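Robot kitchen notebook – Rultura, Grornville unit
18 January 2026
Entry by Kenji Hutchins

Continued from the last page. The wrist camera remount is finished on both sides, so today was for cables, head camera alignment and a first slow pass along the counter. Barrett Mbeki was in for the whole session and did the stop button while I was at the laptop.

State at start. Body counter showed 2,258 cycles on the right hand and 2,588 on the left. The left is higher because we ran the finger test on that side alone in the period when the right was waiting for a new connector. I did not reset either of them. Please do not reset them, they are the only record we have of when the tendons were last tensioned.

Power on was normal. The left thumb came up slow the first time, then followed. I did the open and close routine 12 times per hand at low speed and listened. Right hand clean. Left thumb has a small click near the end of opening, always at the same angle. I think it is the cover touching the joint and no problem inside, but I will take the cover off before I believe that.

Wrist straps. The old ones from Plalwood slipped when the forearm turned, and then the picture from the wrist was rotated against the calibration file and we lost a morning looking for a software fault. The new ones are tighter. I made a pencil mark on the shell next to each strap so that a slip can be seen by eye. If the mark and the strap edge do not meet, stop and redo the calibration. Tighten by hand only.

Cable on the right wrist. I left a loop so the wrist can bend fully without pulling on the connector. The first loop was too long and I was afraid it would catch a cabinet handle. Made it shorter, then turned the wrist to both limits with the motors off. No pull felt at either limit. The loop is still the first thing I would check if the right camera drops out.

Head camera. Tilt was too low after the last transport, the torso took up too much of the view. Raised it a little and saved as a new preset, the old one is kept under the name "before". Both hands must be in view when the arms are forward at counter height. With the window light behind, the far wall goes white and I can not get detail there without making the sink too dark. I chose the sink.
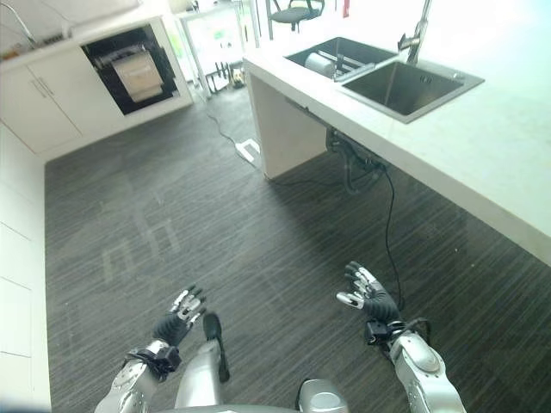
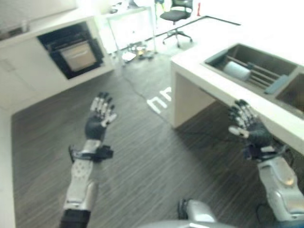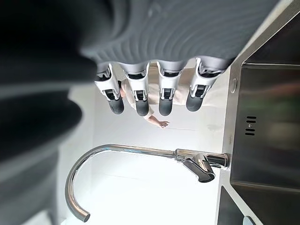
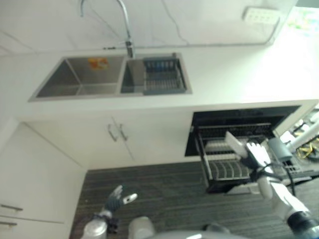

First, second and fourth: head camera. Third: right or left wrist not noted, stored sideways as the mount gives it.

Note on the third one: the file is not rotated at saving, and it should stay like this. The rotation is done later in the viewer. Last time somebody rotated the files also on disk and everything was turned twice. And write down the side when you save a still, I forgot it myself.

Reach. The dishwasher rack is the hard place. The arm has to come in low from the right, and the elbow gets near its limit before the hand is where I want it. Moving the base a little away from the counter gave more room. I put the new base position in the setup file but did not mark it on the floor yet. Around the faucet I set a keep-out zone, with the lever included, because the planner knew only the spout. Speed limit stays at the low setting for all work near the sink until the zone has been tested from both sides.

Barrett does not agree about the base position. He says if we move away for the rack we lose reach into the far basin, and he would like two positions with a drive between them. He may be right. We will measure it before we argue more.

Fingertips. The black pads look all right, no cuts that I can find. Wiped them with a dry cloth only. The spray cleaner from Mercado is not for the pads – it left the last set sticky and we had to change them. Spare pads are in the drawer with the hex keys.

Logging. Disk was at 100 percent before the second run and the recorder stopped without any warning on the screen. Moved the old runs to the server and started again. A warning should be added, I wrote it on the list.

Open points:
Left thumb, cover off, look for rub marks.
Tape marks for the base, after the position is decided.
Test keep-out zone from the left side.
Tidy the floor cables before the base drives anywhere.
Disk warning in the recorder.
Tension check on both hands in February, note the counters first.

Shut down with arms in the rest pose, brakes on, chargers connected. Key is with Barrett.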